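**手持夹爪采集:大家的现场规范是怎么定的?(欢迎拍砖)**

**楼主 · 法蒂尔比小站(Filtby 组)**

我们组从七月开始用手持夹爪做桌面整理类任务的采集,桌布、杯子、小收纳盒那一套,越做越上头!但是人一多,规矩就乱了:有人先标定再摆桌子,有人摆完桌子才想起来标定,回放的时候轨迹飘得一塌糊涂。上周我把组里口头流传的东西整理成一份草稿,贴出来请各位挑毛病。

1. 开工先看标记。夹爪上的标记块、手里的标定卡,表面有折痕、反光、指纹的一律换掉。
2. 标定卡要在两只夹爪的镜头前都过一遍,慢慢转,别挥。
3. 桌布铺平,四角压住。格子布好看,也方便事后核对物体位置。
4. 每段开始前双手回到起始位,停 3 秒再动。
5. 线缆走操作者身侧,不许横在桌面上。
6. 软的东西(布、纸团、纤维类)每段结束后抖开重放,不要沿用上一段的形状。
7. 失败的段不删,打标签。
8. 单人连续操作有上限,到点换人。

第 6 条和第 7 条在组里吵得最凶,我自己是很喜欢第 7 条的,掉了再捡起来的动作特别有价值!

---

**2楼 · 拧螺丝的鲸**

支持一个!第 4 条我们也在用,自从加了起始停顿,左右手的时间对齐省了好多事。

不过第 3 条我有保留意见。格子布的重复纹理太规则,有些视觉定位会在格子之间"跳格",特别是镜头离桌面很近的时候。我们后来改成每换一批物体就换一块桌布,纯色和花纹轮着来。建议你把"方便核对"那半句删了,写成"桌布需登记编号"。

---

**3楼 · Hadi Qaisi**

在 Kulline 做过一阵子流程,说点不太讨喜的:八条里只有两条写了怎么检查。"表面有折痕一律换掉"很好,一看就知道合不合格。"慢慢转"是多慢?十个人有十种慢法。

我的习惯是每条规则后面跟一个动作或者一个数。比如标定那一条,可以写"卡片正反倾斜各一次,屏幕上识别框不闪才算通过"。写成这样,新人第一天就能照做,不用去猜前辈的手感。

---

**4楼 · 楼主**

> "慢慢转"是多慢?

被问住了哈哈,这条今晚就改!识别框不闪这个判据太好用了,直接抄走。

桌布那条我也认,编号登记加上。手头正好有一批数据能对比:格子布 309 段,纯色布 203 段,我拿去跑一遍再回来汇报。

---

**5楼 · 半糖不加冰**

第 6 条我反对。真实家里的抹布就是皱的,上一次怎么扔,下一次就怎么躺着。每次都抖开,等于人为把形状分布收窄了,模型以后只认识"刚抖开的布"。

---

**6楼 · Nisreen Fakhoury**

楼上说的我懂,可是"沿用上一段的形状"问题更大。同一个人一直夹同一个角,布就一直朝那个方向塌,连着几十段长得几乎一模一样。我们 Dellholm 这边的写法是:每段结束后由另一个人重放,放成什么样随他,唯独不许操作者自己放。这样形状够杂,操作者也没法提前想好从哪儿下手。

你们要是人手紧,可以备几种初始状态的口令:团起来、对折、垂在桌边,抽到哪个放哪个。

---

**7楼 · 半糖不加冰**

这个办法我接受,比抖开强多了。那第 6 条干脆改名叫"重放人与操作者分开"吧。

---

**8楼 · 拧螺丝的鲸**

补充一条安全方面的:地面。大家都盯着桌上,地上的排插、线、椅子轮子没人管。操作者双手都占着,低头又只看夹爪,往后退半步很容易绊到。我们的规矩是桌子四周一步以内清空,椅子推到柜子边,线用线槽盖住。过不了这一关不许开录。

还有旁人走动。背景里有人经过算不算废段?建议提前写清楚,不然质检那边每次都要问。

---

**9楼 · 楼主**

地面这条必须加!以前我只写了线缆走身侧,光顾着桌面了。

旁人走动我倾向于不废,房间里有人本来就很正常,只要手不伸进桌面范围就行。但要事先告知,不愿意入镜的同事有权要求绕开或者后期打码。这点想听听大家怎么写知情同意,我们现在是门口贴一张纸,感觉不太够。

---

**10楼 · Fares Nassar**

门口贴纸肯定不够。采集的人签一份,常在这个房间办公的人也要签一份,两份内容不一样。常驻的人要知道数据存多久、给谁看、怎么撤回。访客单独登记,不愿意签就换时间段来,别让人家当场为难。

另外脸的处理要写进规范正文,别放附件。附件没人翻。

---

**11楼 · 楼主**

收到,正文里单开一节!今天按改过的草稿跑了一轮,标定卡和软物夹取都有,放两张现场,大家接着挑:
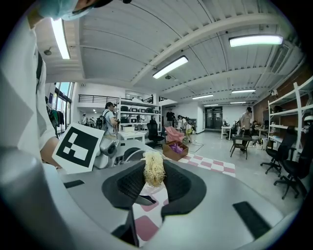
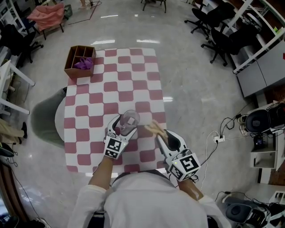
**12楼 · Ragnvald Lie**

版本号呢?草稿改了这么多轮,数据里却没有记录是按哪一版采的,半年后谁也说不清第 6 条当时是抖开还是换人重放。建议每段元数据都带上规范版本,改一个字也要升号。我们在 Du Plessis 项目上吃过这个亏,700 段数据因为分不清新旧规则,只能从头过一遍。

还有,规范里最好留一栏"为什么改"。鲸鱼说的跳格、Nisreen 说的布往一边塌,这些理由比条文本身更值得留下来,后来的人想推翻哪一条,先看看当初怎么吵的。

---

**13楼 · 半糖不加冰**

同意带版本号,不同意改一个字就升。错别字也升号,质检表要炸的。分成大版本和小修订吧,影响操作的才升大版本。

---

**14楼 · Ragnvald Lie**

可以,但是谁来判断"影响操作"?"慢慢转"改成"识别框不闪",看着也只是措辞,实际上通过率会变。我建议判断权给质检,别给写规范的人。

---

**15楼 · 楼主**

写规范的人默默举手表示服气……那就这么定:质检判,拿不准的按大版本处理。

目前的改动汇总:

- 标定加判据:两只夹爪都要过,识别框不闪
- 桌布编号登记,纹理轮换
- 软物由操作者以外的人重放,初始状态抽签
- 桌边一步以内清空,线入槽,检查完再开录
- 知情同意分采集者、常驻者、访客,脸的处理进正文
- 每段元数据带规范版本,附修改理由

新版 9月21日 发到组里的共享文档,到时候把链接贴在这楼。桌布对比的结果也一起放!

---

**16楼 · 拧螺丝的鲸**

等桌布的结果。顺便问一句,单人连续操作的上限你们到底定了多久?第 8 条从头到尾都没写数。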